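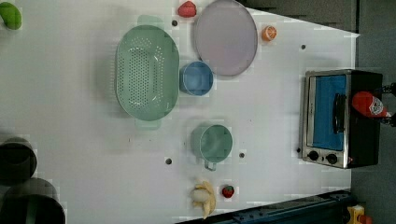 The Prekero practice table in the Flukarstead workshop, with toy food, a colander and a toaster oven. The gripper is holding a red bottle.

Print this page | E-mail this page

28th April
By the Flukarstead Shared Workshop press desk

Members' kitchen robot arm to go on show at Flukarstead workshop

Members of the Flukarstead shared workshop will open their doors next month to show Prekero, a robot arm they have built to practise simple kitchen jobs. Visitors will be able to see the arm at its table, look over the parts list and try the hand controls for themselves.

Prekero began in March last year as an evening project for members who wanted to learn about motors and wiring. The first version was clamped to a desk and could only push things along. The present one has a gripper and can pick up light objects and set them down somewhere else.

The build has cost £723 so far, against a budget of £800 set by the members at the start. Most of the money went on motors and the gripper. The remaining £77 is being kept for spare cables, which wear out faster than any other part.

Work takes place on a white tabletop set out with plates, cups and toy food. The toys include a banana, a strawberry and an orange fruit with a cut face. Members chose toys for the early work as they can be dropped, squeezed and wiped clean. Mugs and bottles are harder to hold, and the arm still lets go of them too early on some tries.

The toaster oven is there for practice in reaching and placing. It is not plugged in during sessions, and the workshop has no plans to let the arm cook food.

The arm is driven by hand for now. One member works the controls while another keeps a hand near the stop button — a house rule that applies at every session, however short. Each try is written up in a log kept beside the bench, with a note of what was picked up and where it was put. The log now runs to 680 tries over 43 sessions. Members hope to use it when they begin work on letting the arm carry out short jobs without a person at the controls.

The workshop is grateful to Samer, the local parts shop, which let members have returned motors at a reduced price, and to Baldursdóttir, the metalworking firm next door, which cut the brackets for the base. The drawings for the brackets were changed twice after the first set left the arm leaning slightly forward.

"We wanted to build something that people here could take apart and mend themselves," the workshop said in a statement. "Every part can be reached with ordinary tools, and new members are usually wiring up a motor by their second visit."

The open day is free and there is no need to book. Children are welcome with an adult. There is step-free access from the yard, and parking is limited, so visitors are asked to walk or come by bus where they can. The date and opening times will be posted on the workshop door and in its newsletter.

Copies of the parts list and bracket drawings can be had on request from the workshop office. Members of the press who would like to see the arm before the open day should ask at the same office — short visits can be arranged on most evenings.

Ends

Print this page | E-mail this page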